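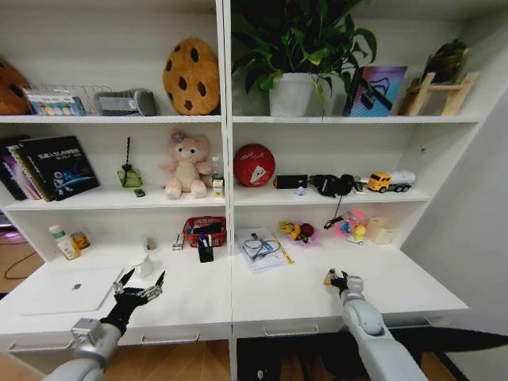
The desk and open shelves, with the potted plant at top right.

Open shelving above a desk: notes from the Trevusance room

The white wooden unit in the Trevusance study room has two upper shelves over a wide desk surface, with a vertical panel dividing it into left and right columns. It has no doors. Bríd Ó Dálaigh reviewed the arrangement in June and the points below are taken from her notes, with small edits for length.

Loading

The working limit for each shelf is 15 kg, spread evenly. Books and binders are the only dense load at present. They are kept on the middle shelf, against the left side panel, where the board is supported at its end. Larger light items go on the top shelf: the round cookie-shaped plush pillow leans against the back, next to a grey fabric pouch and a clear case of colours. None of these needs to be reached daily.

The plant is in the right column of the top shelf, in a white pot. Its leaves already extend over the central divider. Anyone watering it should lift the pot down to the desk first and let it drain fully before putting it back. A saucer is to be ordered from Flanagan with the next delivery. The picture and the light wooden stand to the right of the plant should be moved clear before the pot is lifted.

Middle shelf, left column

This shelf holds the smallest things and collects the most dust. The pink plush toy stays in the centre. The green glass bottle with the black stick is to stand upright on a level part of the board, away from the books, and any spill should be wiped up at once with a dry cloth. The small drink carton and the clear plastic bottle are to be used or removed by Saturday. Food and drink are not kept on the unit overnight.
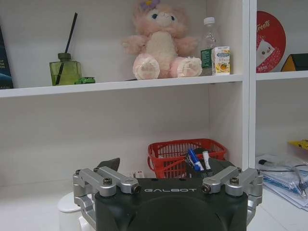 Cleaning

Clear one shelf at a time, starting at the top, and set the items down on the desk in the order they came off. Wipe the board with a damp cloth and then a dry one. Marks that remain can be treated with Prititz cream cleaner, diluted as on the label, after a test on the underside. Do not use abrasive pads on the white finish. If a mark has gone through to the wood, use 400 grit paper by hand, lightly, and report it so that the edge can be resealed.

Fixings

The wall brackets were last tightened by Asamance. Job number 212 should be quoted for any follow-up. The gap between the unit and the wall should not exceed 2 mm at the top; if it does, stop using the top shelf and tell Mairéad Gilmartin, who holds the key to the tool cupboard.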